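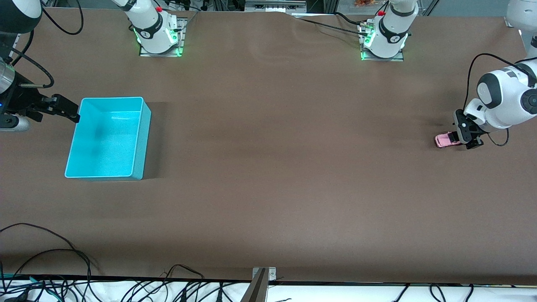
*Pink car in the left gripper, bin on the left side of the table.*

# Two-arm pick and drop, part 2: bin positions and the first full run

Part 1 covered bolting down the bases and getting both arms to answer on the network. This part starts with the arms powered, the status lights green, and the table covered.

## Cover the table

Use brown kraft paper and pull it tight before you tape the back edge. Ours still wrinkles where the base cable crosses it. Small wrinkles at the rear are fine. A ridge in the middle of the table will catch a fingertip on a low pick, so smooth that area again if you see one.

## Place the bin

We use a turquoise plastic bin with flared sides. Set it on the right arm's side with the long side running front to back, then trace around the foot in pencil so it can go back in the same spot.

The flare matters. The rim sticks out past the foot, and the collision box has to be drawn to the rim. In the Wirkent config:

```
bin:
 margin_mm: 23
 measure_from: rim
```

## Teach the points

Names are from the robot's side, so if you stand at the front edge facing the bases, the left arm is on your right. Put tape labels on the bases if more than one person uses the bench.

1. Jog the right gripper to the bin rim and stop with the fingertips just over it. Save as `rim_hover`.
2. Put the toy car down well away from the bin, lying flat with its nose toward the bin.
3. Bring the left gripper straight down over the car and close at low force. Save as `car_grip`.
4. Raise it a little and check that the car stays level. Save as `car_lift`.
5. Move the right arm back to its park point before you play anything.

Toy cars are slippery. If yours tips when it lifts, move the grip toward the heavier end. Grip force is set to 34 on our bench – start lower and work up.

## Run it

Load the Celitz sequence and set speed to 10 percent. Keep a hand near the red button on the base of whichever arm is moving.

If the controller stops with error 3937, the two arm zones overlap. Shrink the right arm's zone first, as it only needs to cover the bin.

## Cables

Leave enough slack at the wrist for a full turn, then check the loop with the arm stretched out. The cables at the front edge still need a tray on the Goduvthorpe bench. That job is set for April.

Updated March 14, 2019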